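Cómo preparar el expediente de un caso para un concurso universitario de fiscalidad

Esta guía sirve para equipos de 2 a cuatro estudiantes que reciben un supuesto largo y tienen pocas horas para entregar un dictamen. Es el método que seguimos en el taller de Branddale desde octubre.

1. Lea el supuesto entero sin subrayar. El del año pasado, sobre la venta de una filial de Dundard, ocupaba 58 páginas con anexos.

2. Haga una cronología en una hoja aparte: constitución, aportaciones, reparto de dividendos, venta. Anote junto a cada fecha la página de donde sale.

3. Separe los hechos de las opiniones del cliente. Si el administrador dice que un gasto «es deducible», eso va en la segunda columna.

4. Formule cada cuestión en una sola frase y asígnela a un miembro del equipo. Quien redacta una cuestión no la revisa.

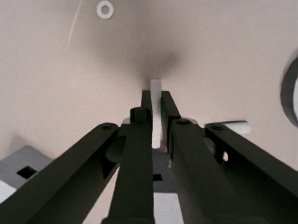
Pinza negra sujetando una barra gris clara. Imagen generada por ordenador.

5. Busque primero la norma y después la doctrina. Copie el artículo en la redacción vigente en la fecha de los hechos — es el error que más puntos quita.

6. Calcule la cuota dos veces, en hojas distintas. En un ensayo, un equipo obtuvo 1.142 euros y otro 1.222 con los mismos datos; la diferencia estaba en un recargo aplicado sobre la base equivocada.

7. Redacte el dictamen empezando por la respuesta. El fundamento va detrás y las alternativas al final, con su riesgo.

8. Ensaye la exposición con alguien ajeno al caso. Gil-soo Ki, que prepara al equipo de Tornside, corta a los ponentes a mitad de frase para que se acostumbren a las preguntas del jurado.

Guarde la cronología y las hojas de cálculo con el dictamen. Algunos jurados las piden el lunes siguiente a la entrega.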